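Ticket 400 — navy canvas shoes, return query
Status: open, waiting on warehouse

Customer says pair arrived without the paper in the toes, wants to know if they've been worn. Order via Timport, size label missing off the box. Navy canvas, white rubber edge, no laces mentioned on the order.
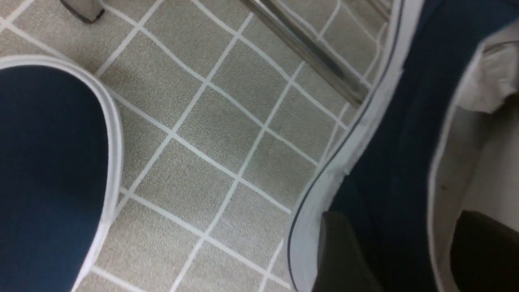

Mala Footwear / Returns & Repairs Desk

Checked the pair booked in under this number, shelf 9. Lining a bit rumpled at the collar. Creases in the canvas, soft ones — not marking down for that. Asked Timport for thier packing note, no reply yet. 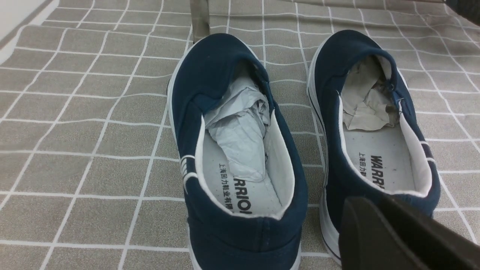
WARRIOR on the insoles so brand matches the order. Paper is in both toes, which dosen't fit what the customer told us. Specks of dirt on the right insole. Possible mix-up with the other open return, pls check before refunding. Chasing again Saturday.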